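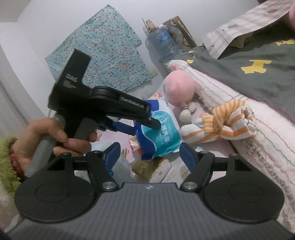

*A pale pink surface beside a bed, with a good many things on it.*

# Preparing a bedroom before a residential repaint

This guidance is issued by Akbridge Housing Services to tenants whose homes are included in the Estia programme of internal decoration. It explains how to prepare a bedroom before the decorators arrive. It applies to single and shared bedrooms. Separate guidance covers kitchens and bathrooms.

## Before you begin

Your appointment letter states the day of the visit and the rooms to be painted. Please check both. If a room is missing from the letter, contact the programme office before moving any furniture, as the decorators can only work in the rooms listed.

Preparation of one bedroom normally takes an evening. You will need:

- strong boxes or lidded crates
- a marker pen and labels
- clean sheets or dust covers
- a small bag for items you use every day

## Step 1: Clear the surfaces

Start with the bedside surface, the window sill and the top of any chest of drawers. Put medicines, glasses, chargers and keys in the small bag and keep it with you. Place everything else in boxes. Write the name of the room on two sides of each box, so that the label can be read when boxes are stacked.

Boxes should be stacked no more than 3 high and kept out of hallways.

## Step 2: Empty the walls

Take down pictures, mirrors and shelves that hang from hooks. Leave screws and wall plugs in place if you wish to use the same holes again, and mark each one with a piece of masking tape. The decorators will fill any hole that is not marked.

Curtains and blinds must be removed. Curtain poles may stay up.

## Step 3: Move the furniture

Move the bed and other large items to the middle of the room, leaving a clear space of 4 feet along each wall. Where the room is too small for this, move the lighter items elsewhere and tell the team leader on arrival. Fitted wardrobes should be left where they are. Free-standing wardrobes must be emptied before they are moved.

Strip the bed and cover the mattress. The decorators will bring their own floor sheets.

## Step 4: On the day

An adult must be at home to let the team in. Each bedroom receives 2 coats, with a drying period between them. Windows will be left open while work is under way, and the room should not be slept in that night.

## If you need help

Tenants who cannot move furniture for reasons of age, health or disability may ask for assistance at no charge. Requests should reach Thabiso Ntuli, Programme Officer, at least one week before the appointment. Please give your address, the number of rooms and the largest item to be moved.

Damage to belongings should be reported to Rhodri Pugh, Tenant Liaison, within two working days of the visit.

Guidance last reviewed: Monday, July 8, 2019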